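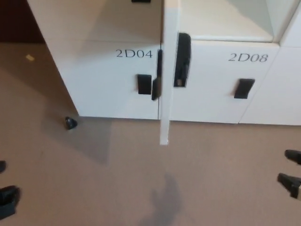 Besuch bei Skusthorpe: Was wir für die Planung mitnehmen

Im März waren wir zu zweit bei Skusthorpe, wo Akanda seine Greifroboter an Schließfächern arbeiten lässt. Das Angebot für Prorutbridge sieht 4 Monate Miete vor, Wartung extra.

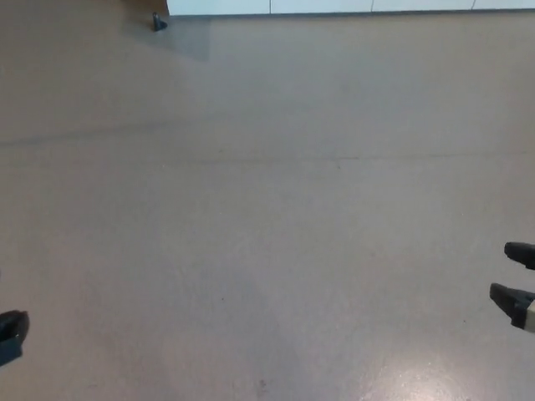
Im Budget fehlt bei uns bislang der Posten Boden. Akanda rechnet dafür mit rund 19 Prozent der Gerätekosten. Kleine dunkle Flecken und eine dünne Linie quer über die Fläche wie dort haben wir auch, die Prüfung kommt also mit in die Anfrage. Lieferzeit: sechs Wochen.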